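Small orange zip pouches - worth it for travel cables, or just use bags?

Forum > Packing and Luggage > Organizing

marlow_127
I'm trying to stop carrying all my small stuff in one big toiletry bag. Right now it holds two charging cables, a plug adapter, earbuds, pills, a pen, spare glasses screws and whatever else fell in there over the last few years. I have to dump it on the bed every time I want something.

I'm looking at small fabric pouches, the soft kind. Flodon sells a set and so does Okum. Does anyone use these for more than a few trips? I don't want to spend money on something that turns into another thing to lose.

I fly out in November with one carry-on, so I have time to try things.

tinroof
I've used soft pouches for a long time and they're fine. Get different colors. Mine were all black when I started and I opened the wrong one every single time.

Pills in one, cables in one. The adapter goes with the cables. That's all the system I have.

gracklefan
Freezer bags. You can see what's in them, they weigh nothing, and when one rips you throw it out. I did a two-week trip with four of them and never looked for anything for more than a few seconds.

tinroof
Freezer bags split at the corners if you put a plug in them. I tried it.

gracklefan
Then put the plug in a sock.

Ankica Vlachou
I went through this last year and ended up with fabric, so I'll put down what I know.

I had the Okum set first. The fabric was fine but the zippers were stiff and I didn't like opening them with one hand on a train. I gave those to my niece. Then I bought one orange pouch with a dark teal-gray strip down the side, mostly for the color. I drop things between the seat and the wall a lot, and orange is easy to find there.

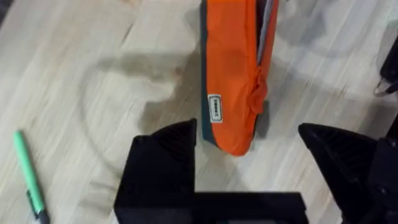
I keep a short cable, a small battery and my earbuds in it. It's soft, so it takes the shape of what's inside, and if I pack it half full I can push it into the gap next to my shoes. The pale gray lining helps too. My old pouches were black inside and a black cable just disappeared.

Two complaints. It wrinkles, and it stays wrinkled. I don't care much about that but some people will. The other one is the label sewn near the strip. It's small and white and I keep thinking I should cut it off. I haven't, because the last time I cut a label off a bag I cut the stitching with it.

If you buy a set, lay out what you want to carry first and then pick the size. I did it the other way and the biggest Okum pouch went empty for the whole trip.

marlow_127
Thanks, that's useful. Does a soft one protect the earbuds at all? Mine don't have a hard case anymore.

Ankica Vlachou
Not really. Mine are in their own case inside the pouch. I wouldn't put bare earbuds in with a battery.

pdx_lowell
I disagree with the whole idea of soft pouches for electronics. I have a hard case from Zupan that's been under a bus seat, under a suitcase and under my brother. Nothing inside has ever broken. For cables alone, sure, use fabric. For anything with a screen or a battery, use a hard case.

tinroof
A hard case takes up the same room when it's empty. In a carry-on that matters.

pdx_lowell
So don't carry it empty.

tinroof
You eat the snacks, you use up the pills, you hand over the gift. Things get emptier as a trip goes on. The soft ones shrink and yours doesn't.

pdx_lowell
I don't keep snacks in my electronics case.

hollisbee
You're both right for different bags. I use a hard case in my backpack and soft pouches in my suitcase.

One thing I'd add on color. My whole family went to bright pouches, one color each, and it cut down on the arguing a lot. My son has orange. When he leaves it in a hotel room I can spot it from the door. The green one got left behind on a green bedspread, so check for that.

gracklefan
How much did all that cost?

hollisbee
Too much. There were some 60 dollars in pouches by the time everyone had two. I would buy fewer now.

gracklefan
A box of freezer bags is a lot less than that.

Ankica Vlachou
I do use freezer bags for liquids. I don't think anybody should put shampoo in fabric, lined or not.

marlow_127
OK, plan for now. Two soft pouches in different colors, cables and adapter in one, pills and small stuff in the other. Freezer bag for liquids. Earbuds get a hard case if I can find a cheap one.

I looked at the Flodon set again and it comes with five, so I'll try to buy singles. There's a Clivley store near my work that has a travel shelf.

tinroof
Check the zipper before you pay. Open and close it a few times in the store. If it catches on the lining there, it'll catch every time.

pdx_lowell
Agree with that one. And write your phone number on a piece of paper and put it inside, whatever you buy.

marlow_127
Will do. I'm going to do a test pack this weekend and I'll post what ended up in each one.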